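Candy wrapper

A candy wrapper is the sheet, sleeve or small bag that encloses a single piece of candy or a small portion of it. It keeps the candy clean, slows the loss or uptake of moisture, stops pieces from sticking together and carries the name of the maker. The term is used loosely and may also cover the larger bag in which wrapped pieces are sold.

History

Before wrapping became common, hard candy was sold from jars and scooped into a paper cone or a plain bag. Pieces stuck together in damp weather, and shopkeepers often dusted them with sugar or starch to keep them apart. Chocolate was sold in blocks or loose pieces, with a layer of paper laid between rows.

Waxed paper came into use in the nineteenth century and was well suited to toffee and caramel. Wrapping was done by hand, usually at long tables at the end of the cooking room. The Peeters works at Lelow, which opened in 1881, employed 40 wrappers at its busiest, nearly as many people as worked at the kettles. Its toffee was cut in the morning and had to be wrapped the same day.

Wrapping machines replaced most of this labor in the early twentieth century. The first ones handled only pieces of regular shape, so many candies were changed from rough lumps to cylinders and rectangular blocks. Foil was used for chocolate from an early date. Clear cellulose film followed, and plastic films took over much of the market in the second half of the century.

Types

The twist wrap is the oldest machine-made form. A square of paper or film is rolled around the piece and the ends are turned, either both ends (double twist) or one (single twist). The material must hold a twist without springing back. Waxed paper and cellulose do this well, while many plastics need to be specially made for it.

The fold wrap is used for caramels and chewing candy. The sheet is folded under the piece and held by its own creases or by a spot of heat.

Foil wraps follow the shape of the candy closely and are common on chocolate eggs, coins and figures. A printed paper band is sometimes added over the foil.

The flow wrap, also called a pillow pack, is a tube of film sealed along the back and across both ends. It is the most common form for bars and is also used for small pieces. It closes more tightly than a twist wrap.

Materials

Modern wrappers are often made of polypropylene or polyester film, sometimes with a very thin layer of aluminum. The metal layer blocks light and gives the wrapper its shine. Paper wrappers are usually coated with wax or plastic on the inside.

Recycling is difficult. Wrappers are light, small and often made of layers that cannot easily be separated, and many sorting plants reject them. Some makers have returned to coated paper, though it gives less protection against moisture.

Printing and design

Color is widely used to mark flavor, particularly in mixed bags, but there is no general standard, and the same shade may stand for different flavors from one maker to another. Outer bags usually state the net weight or the number of pieces, along with the ingredients and a barcode.

Collecting

Wrappers are collected in many countries, and older paper ones are valued for their printing. Collectors generally flatten them under a weight and store them in sleeves away from light. Anselmo Bittencourt's collection, begun with Uvari caramel papers, holds 400 wrappers from before the use of plastic film. A catalog by Detlef Tiedemann sorts wrappers first by method of closing and only then by maker. Others prefer to sort by country. The Pirkalley collectors' fair, held each November, has 2 tables set aside for trading duplicates.

Wrappers are also saved for craft work. Folded into strips and linked in a zigzag, they can be made into chains, belts and small purses.

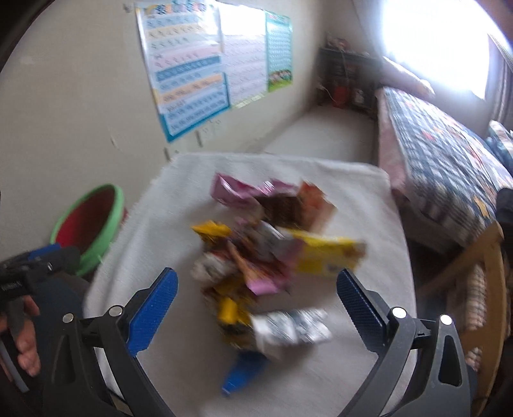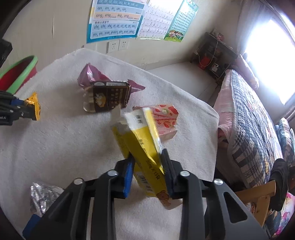

Crumpled wrappers in several colors (first picture) and a yellow package printed with a brown cartoon bear (second picture)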